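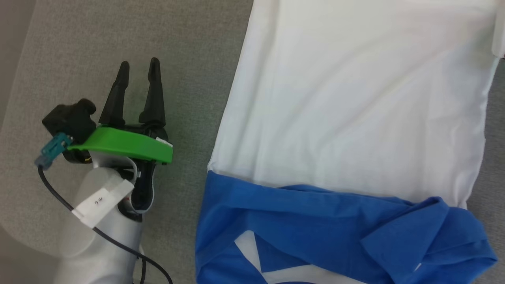 Two T-shirts on the gray work surface, with the gripper open beside them.

Handout 7: Gathering Demonstrations for the Folding Task

Reading time: 4 minutes
Print this page | E-mail this page

This handout covers the collection sessions for the cloth unit. Read it before your first slot in the Carroll lab. The training side (loss, network size, schedules) is in Handout 8 and is not repeated here.

What counts as an episode

An episode is one attempt at the task, from the moment you press record in Neltora to the moment you press stop. It holds the images, the joint positions and the gripper opening for every time step. It also holds a line of text that says what you were trying to do. Write that line before you start. "Fold the blue shirt" is fine. "Clothes" is not.

Keep one goal to one episode. If you finish early and feel like tidying the other shirt as well, stop, save, and start a new one.

Starting positions

Last term's class collected 536 episodes and nearly all of them began with the shirt flat and square to the arm. The policy learned that case well and did badly on everything else. This term, vary the start on purpose:

- flat, sleeves out
- flat, turned to one side
- bunched, dropped from a low height
- partly folded
- one shirt lying over another

Overlapping cloth is the hardest of these. The fingers tend to pick up both layers, and from overhead it is difficult to tell which layer you have. Approach from an open edge and lift slowly. If both layers come up, put them down and try again within the same episode. Recoveries of this kind are useful and we want them in the data.

Camera views

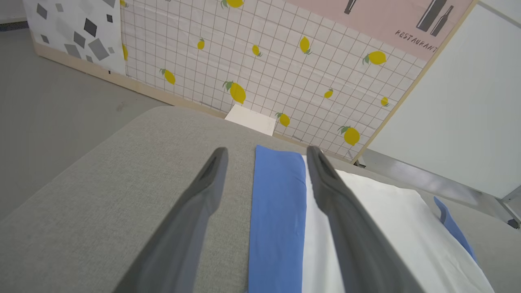 Each view answers a different question. A wrist view gives you the last stretch before contact, where the position of the fingertips against the edge of the cloth matters most. It loses the overall layout as soon as the arm comes down. A wider view keeps the layout but often has the arm in the way of the part you care about. Record all the views, even when one of them seems to be showing very little.

The background is also part of the input. A policy trained against one background may come to depend on it – we saw this with the Nukel set, where changing the backdrop alone was enough to spoil the grasp. Note any background change in the session log.

Keep and discard

Keep an episode if the goal was reached, even if it was slow. Keep it if you dropped the cloth and recovered. Discard it if a view froze, if your hand entered the work area, or if you changed the goal halfway through. Failed attempts go in the separate "failed" folder with the reason given in a few words.

Amounts

Each pair collects 14 episodes per session. The class target is 2000 by the end of May. Swap operators halfway through your slot – two people move the arm differently, and the set should show that.

For Friday

Play back seven of your own episodes in Zeltell at half speed. For each one, mark the time step of first contact and the time step of release. Bring the marks to class, along with any episode where you and your partner disagreed about whether to keep it.

Related items
Handout 5: Teleoperation Basics
Handout 6: Time Stamps and Dropped Frames
Handout 8: Training from Demonstrations
Session Log Template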